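Haushaltsroboter im Abo: Nusinach und die Handtuchfrage

Im Februar lag der Prospekt von Nusinach in der Post, und seitdem fragt mich ungefähr jeder, ob ich das Ding schon bestellt habe. Habe ich nicht. Zwei Arme, Software, Einrichtung vor Ort, dazu ein Wartungsvertrag, den man erst auf der letzten Seite findet. 4000 Euro Anzahlung, danach monatlich zahlen. Versprochen wird "Wäsche ohne Handgriff". Ich war jetzt bei einer Vorführung in Urnholm und habe mir das angesehen, von morgens bis kurz nach vier.
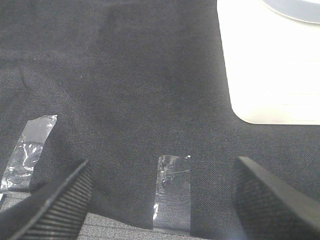 Die Einrichtung steht im Prospekt mit 15 Minuten. Das mag für das Hochfahren gelten. Wer aber mit einer normalen Wohnung rechnet, in der auf dem Tisch etwas herumliegt, sollte nach dem Untergrund fragen. Gearbeitet wurde auf einem dunklen Tuch, und auf dem klebten zwei Streifen durchsichtiges Klebeband, einer davon ziemlich zerknittert. Muss ich mir so etwas zu Hause auch hinlegen? Ist das Tuch im Preis drin? Auf beides bekam ich die Antwort, das werde "kundenspezifisch gelöst". Aha.

Dann die Sache mit der Auswahl der Wäsche. Ich hatte ein Spannbettlaken im Rucksack, absichtlich, und durfte es wieder einpacken. Hemden gingen an dem Tag auch nicht. Im Prospekt sind Hemden abgebildet, und zwar auf der Titelseite.
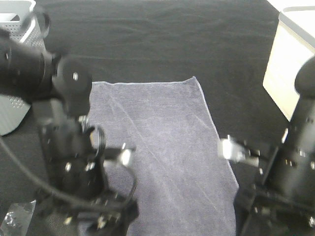 Ein Laken hat keine ordentlichen Ecken, ein Hemd hat Ärmel, Knöpfe und einen Kragen. Damit scheitern auch Menschen, ich zum Beispiel. Das ausgebreitete Tuch in Lavendelgrau ist dagegen so ziemlich das Freundlichste, was man zwei Roboterarmen hinlegen kann: rechteckig, kurzer Flor, und am Rand eine helle Naht, die sich gut vom schwarzen Stoff darunter abhebt. Ich würde gern dasselbe mit einem schwarzen Handtuch sehen. Oder mit dem alten, ausgeleierten aus meinem Bad, das an keiner Seite mehr gerade ist.

Was mich am meisten stört, ist der Vertrag. Die Software läuft nur, solange man zahlt. Wer kündigt, behält zwei Arme, die nichts mehr tun. Ersatzfinger kommen von Cilham, einem Zulieferer, bei dem ich als Privatkunde nichts bestellen kann. Ich habe nachgefragt, was passiert, wenn Cilham das Teil aus dem Programm nimmt. Man wollte sich melden.
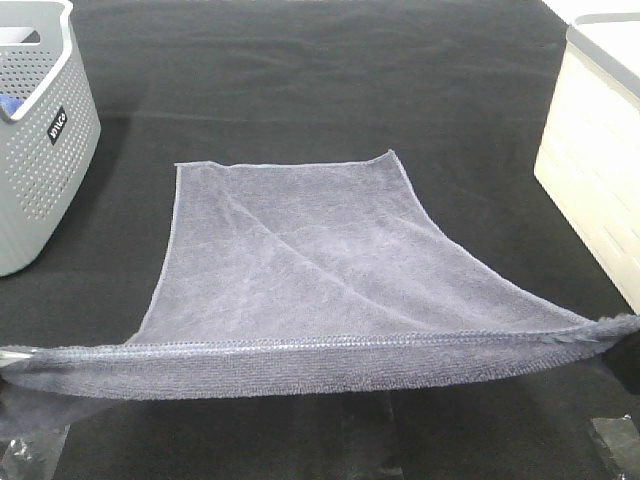 Ama Ayaaba sieht das alles milder. Sie schrieb mir am Abend, ich würde das Gerät an einem Versprechen messen, das die Werbeabteilung gemacht habe, und wer beide Hände nur unter Schmerzen benutzen könne, der sei auch mit einem Roboter zufrieden, der nichts als Handtücher schaffe. Den Preis finde sie trotzdem frech.

Punkt für sie. Für jemanden in dieser Lage rechnet sich das womöglich anders als für mich. Nur steht davon kein Wort im Prospekt. Da sieht man junge Leute mit Kaffeetasse, und der Stapel im Hintergrund ist schon gefaltet.

Zum Vergleich habe ich mir das Angebot von Snorradóttir kommen lassen. Die verleihen ein ähnliches System, für 637 Euro, Anlieferung und Abholung inklusive, danach kann man es zurückgeben und ist raus.
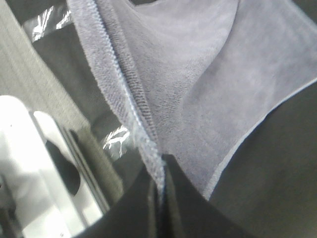

Auch da gibt es Kleingedrucktes, etwa bei Schäden an den Fingern, und ob der Preis nach der ersten Miete so bleibt, wollte mir am Telefon niemand zusagen. Aber ich könnte es mit meinen eigenen Sachen ausprobieren, auf meinem eigenen Tisch - und mit dem Spannbettlaken. Bei Nusinach habe ich um eine solche Probe gebeten und warte noch auf Antwort. Die Anzahlung bleibt bis dahin auf meinem Konto.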